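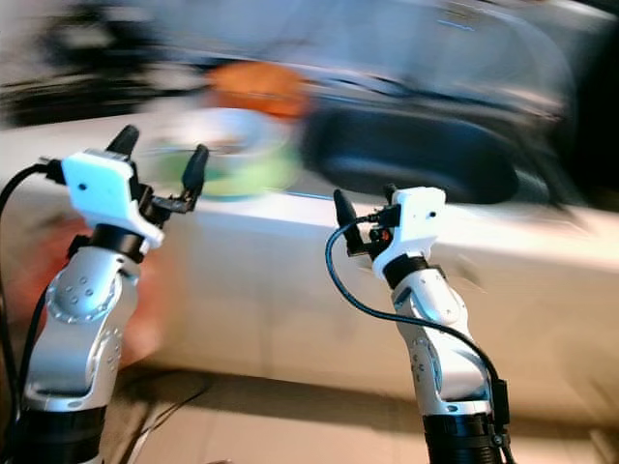 The Paperless Kitchen, Revisited

Every April the same kind of email lands in my inbox. A company has built something that will end food waste at home, and would I like to try it before everyone else does. This spring it was Virnuton, a subscription that tells you what to cook from what you already own. You type in your groceries, the app keeps a running list, and each afternoon at 4:30 it sends a recipe built around whatever is closest to going off. The pitch says households save 182 dollars a year. I asked which households. I was sent a second copy of the pitch.

I used it for 7 weeks anyway, partly out of fairness and partly out of spite.

Let me start with what works. The list is quick to fill in if you do it while the bags are still on the floor. The search is decent. If you type "yogurt" it doesn't make you pick between thirty kinds. And the recipes are written by someone who has cooked before, which puts them ahead of most of the competition. There was a lentil and carrot thing in the second week that I've made twice more without being told to.

My trouble is with the idea underneath. Virnuton assumes that food gets thrown out when people forget it's there. I don't forget. I know exactly where the half cabbage is. I look at it every night. I don't want it. A message at 4:30 telling me the cabbage has two days left doesn't change how I feel about the cabbage, and by the third message I had started to resent the phone as well.

I put this to Rainer Wendt, who ran a school cafeteria for most of his working life and now teaches a budget cooking class at the library. He was kinder about it than I was. He said some of his students do lose track, mostly the ones with big families and a second freezer, and a list helps them. But he has them write it on a strip of masking tape stuck to the freezer door. When something comes out, they cross it off. The tape doesn't need a password.

Then there's the matter of the dates. The app guesses how long your food will last from the day you enter it, and the guesses are nervous. It wanted me to throw out a hard cheese that was perfectly fine. It marked a bag of onions as "urgent" after nine days in a cool cupboard. An app against waste that tells you to eat your onions right now or bin them has lost the thread somewhere. You can change the dates by hand, one item at a time, and I did for the first few weeks, until I noticed that I was spending my evenings correcting a computer about onions.

Majdi Farah wrote in after my short mention last month to say that his household loves it, and I want to give that its due. He and his wife work opposite shifts and the shared list keeps them from both buying milk. Fair enough – that's a real use. I'd only point out that a shared shopping list comes free with most phones, and Virnuton wants 7 dollars a month. Over a year that's 84 dollars, which takes a large bite out of the promised savings before you've rescued a single carrot.

What did I save? I kept the receipts, so I can tell you. My grocery spending went down a little in the first two weeks and then went back to where it had been. I suspect the early dip came from paying attention, the way you eat better for a few days after a dentist tells you off. A notebook would have done the same. My compost pail filled at its usual speed throughout, cabbage included.

If you want to throw out less, here is what has lasted in my own kitchen after years of trying things like this:

Shop for fewer days at a time, if you live close enough to a store to manage it. Selim Altıntaş, who sells vegetables at our Saturday-free little market behind the post office, will cut a cabbage in quarters if you ask him.

Keep one shelf in the fridge for things that need eating and put nothing else on it.

Make soup once a week from that shelf and don't look up a recipe.

Stop buying the thing you always throw out. For me it's cabbage. It may be salad leaves for you, or those bunches of dill.

None of that costs anything, so I don't expect to see it advertised.

Virnuton tells me a new version is due before fall, with better dates and a way to mark foods you don't like. I've asked to see it. If it can leave me alone about onions, I'll say so in this space. Until then I've canceled, a process that took four screens and a question about whether I was sure – I was.

Next month: Yavuz Bozkurt on sharpening your own knives, and whether those pull-through sharpeners deserve the drawer space. Send questions for him by the usual route.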